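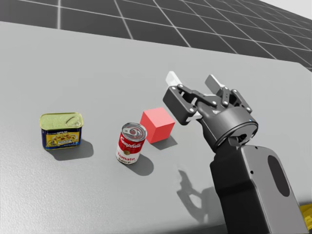 Boonsong Nakpan, reviews editor

Home / Visits / Books / Letters / Contact

I got to the Herken book fair in July just after ten in the morning, and the poetry hall was already humming. There were 141 tables, mostly small presses, and I wanted to stop at every one.

Truvov Press had the first copies of Sandu, a novel in letters between two sisters on neighbouring wheat farms. I read the first 20 pages standing up and bought it. It's funny, and the younger sister is a marvellous liar.

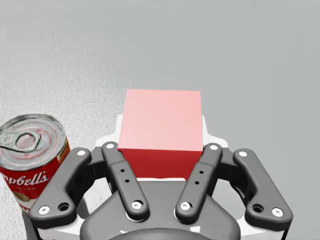 A red cube and a Campbell's soup can on a grey tabletop.

After lunch I heard four readings in the Grilterau room. The best was a long poem about a ferry timetable – yes, the whole timetable – and people were laughing by the second sailing. The poet said she had cut it from 424 lines,

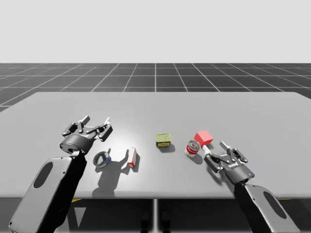
and that she still missed the winter crossings. I'd happily have heard those too. The fair's printed catalogue lists 519 new titles, and I've marked far too many of them. My favourite corner was the letterpress room, where I set my own name in type and got the k in upside down.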